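4.2 Things left on the table: small household objects and the memory of a meal
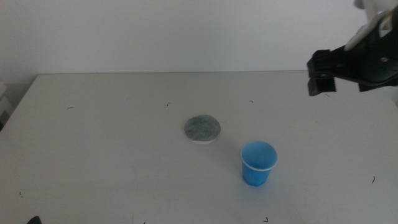
Figure 3. A blue plastic cup and a flat gray disc on a white tabletop.

Kaj Snorradóttir objected, when she read an early draft of this section, that we had given far too much room to dishes and far too little to the places where dishes get put down, and that a family in Gruvville would sooner remember which end of the table a cup belonged to than what the cup looked like. We have come to think she was right, and a good part of what follows has been rewritten with her remark in mind.

The reader will recall from Section 3 that we spoke with 45 people in Gruvville and in the neighboring village of Leditmont, and that we asked each of them to tell us, in as much or as little detail as they liked, about an ordinary supper from their childhood. We did not ask about holidays. Holidays came up anyway (they always do, and we were glad to hear about them), but the question was worded so that people would feel free to talk about soup and bread and who had to get up to fetch the milk. Of the 45, 36 mentioned at least one small object by its usual place: a cup by the window, a salt dish within the grandmother's reach, a mat or trivet that stayed out between meals and was moved only for washing day.

It is worth lingering a little on that last kind of object, as it has been treated rather poorly in the writing on family meals. Pots and serving bowls get whole chapters. The thing the pot stands on gets a line, if that. Yet several of our speakers came back to it more than once, often with a good deal of feeling. One woman from Leditmont told us that the round mat in the middle of her mother's table was "how you knew the table was still ours and not just furniture." A retired baker said that when his parents moved across the valley, the mat went into his coat pocket for the trip, and that he put it down in the new kitchen before the chairs had been carried in. We asked whether anyone had told him to. He thought about it for quite some time and said he didn't believe so.

Cups are a different matter, and here the ages of the speakers make themselves felt. The older people talked of cups that belonged to a person, and could name the person without hesitation. Among those who grew up later, with lighter and cheaper cups in the house, the cup more often belonged to a color, and the color was fought over. We heard about blue in particular in 5 of the interviews, twice from siblings who were interviewed on separate afternoons and who each remembered having won. We have made no attempt to settle the question!

Snorradóttir's point about place helps us to see what these two kinds of memory have in common. In both, the object marks a spot that someone is expected to come back to. The mat waits for the pot, and the cup waits for whoever is late. When speakers described a meal that had gone wrong, through a quarrel or an illness or an empty chair, they very often described it by saying that something had been set down where it did not usually go. This fits well with what we reported in Section 4.1 about seating, though we would be careful about pushing the likeness too far, for chairs are a matter of rank in these families in a way that cups are mostly not.

We should also say that 2 of our speakers remembered no fixed places at all. Both had grown up above the old Trumeck canning works, where the families shared one long kitchen and cleared the table completely after each sitting so that the next could begin. What they remembered instead were sounds, chiefly the stacking of plates, and the smell of the dishwater. Their accounts are taken up again in Section 5, together with the notes on shared kitchens.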